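Workshop notebook – fit-out and surfaces
Thursday, December 5, 2019
Entry by Jovita Barajas. Copy to Lewis Purves.

Inspection of the white desk in the Zurnuvton room, continued from the previous entry. The desk remains against the wall in its original position. The top is sound and the corners are undamaged, but the surface has marked more than we should like for a matte white finish. There is a short dark grey streak towards one end and a long, faint grey smear across the middle, with a small darker spot. No cleaning product has been tried as yet.

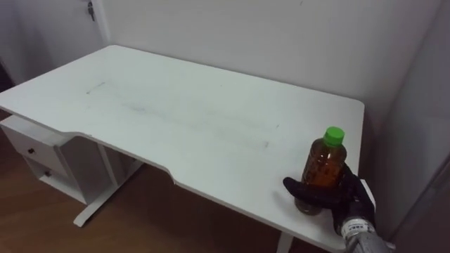

Desk top before cleaning, with tea bottle (green cap) near the right end.

Proposed treatment, to be agreed with Lewis: damp cloth and mild soap first, then a melamine sponge on the streak only. The Esposito cleaner is not to be used until the supplier has confirmed that it is suitable for matte surfaces. Their reply is expected in February. The job is entered under number 483.

The curved cutout in the front edge should be wiped by hand and the underside of the edge checked at the same time. I have asked that cups and bottles be kept off the top while the work is being done.
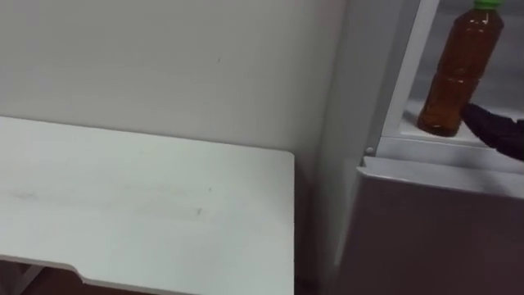 Refrigerator. The present position, close against the wall and the right edge of the table, was agreed when the room was laid out and I see no reason to alter it. Cleaning of the side panel is to be added to the desk job, as the gap beside the table is narrow and cloths do not reach it easily. Drinks may be kept in the upper door compartment, where the shelf ledge takes a bottle of tea upright. Items left there should carry a name and a date – the Vesix labels in the top drawer will serve.

The small dark speck on the wall above the table is noted for touching up. Paint reference still wanted from Prirkton.

Outstanding: soap and sponges to be ordered; Lewis to confirm a day for the cleaning.

J.B.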